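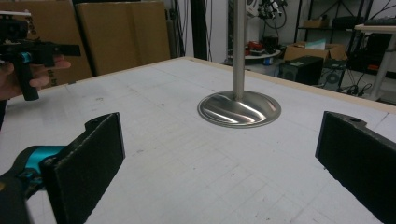 Selina Hauser wanted to know why we didn't just buy a finished gripper and spend the semester on the software. She asked it at the first review and again at the second, and it is a fair question, so this report starts with it. Our answer is that we needed something we could take apart on a bench and change in an evening. The finger pads alone went through several versions before we settled on the dark foam-like surface we use now.

Project name: Garna
Team: Lucía Urquijo, Guoqing Shen, Miyuki Matsuda
Report date: May 6, 2022

1. What we set out to do

Garna is a hand-held gripper that a person carries and operates like a tool. It has two flat fingers that close toward each other and a camera that looks out past them. The recordings are meant to teach a small robot arm how to pick things up. The arm is a separate project by another group, and this report covers only the hand-held part.

We had one semester and the use of the Matlala workshop in the evenings. We set three goals in the proposal:

Build two matching grippers.
Record at least 1,000 usable grasps with them.
Write down the build well enough that next year's students can repeat it.

2. The build

The body is printed in two halves and screwed together. Guoqing drew it, and most of the changes he made were to the handle. The first handle was too thick for Miyuki to close the fingers all the way with one hand. The second was thinner but cracked at the lower screw. The third has a rib inside and has held up so far.

The fingers are driven by a trigger through a small linkage. We printed the linkage too, and this was a mistake we would not repeat. The holes wore oval after a couple of weeks and the fingers started to close unevenly. Lucía drilled them out and pressed in metal sleeves. If you build this, put the sleeves in from the beginning.

For the pads we tried bare plastic, rubber sheet and foam. Bare plastic slipped on anything smooth. The rubber held well but stuck to paper and would not let go cleanly. The foam was the best of the three, although it tears at the corners and has to be replaced.

3. The work table

We record over a white table with a light gray grid on it. The grid lets us check the position of the gripper against the position the software reports. We do this at the start of each session and again after any break. It takes a few minutes and caught two sessions in April where the camera mount had come loose.

Polished metal gave us more trouble than anything else on the table. The tracking software, Hisix, looks for fixed points, and a reflection moves when the camera moves. We lowered the exposure and that helped some. Turning off the lamp nearest the table helped more.

4. Recording

Each session had two people. One used the gripper and the other watched the laptop and called out when tracking was lost. Both grippers could be used at once, but it was hard to keep the two people out of each other's way, so we only did this for the handover tasks.

In total we made 2,253 recordings and kept 1,108. Most of the ones we threw out came from the first weeks, before the sleeves went in. Another 46 were lost when a memory card was formatted by accident. We now copy the card before anyone leaves the workshop.

5. What still needs work

The cable is too stiff and pulls the gripper to one side. Guoqing wants to move the battery into the handle, but there is no room for it in the current shape.

The trigger spring tires the hand. After 50 grasps in a row most of us needed to stop. A lighter spring is on order from Midulik and had not come by the time of writing.

The build notes are complete except for the wiring page, which Miyuki is redrawing. Amparo Cifuentes has agreed to keep the print files on the workshop computer along with the screw list.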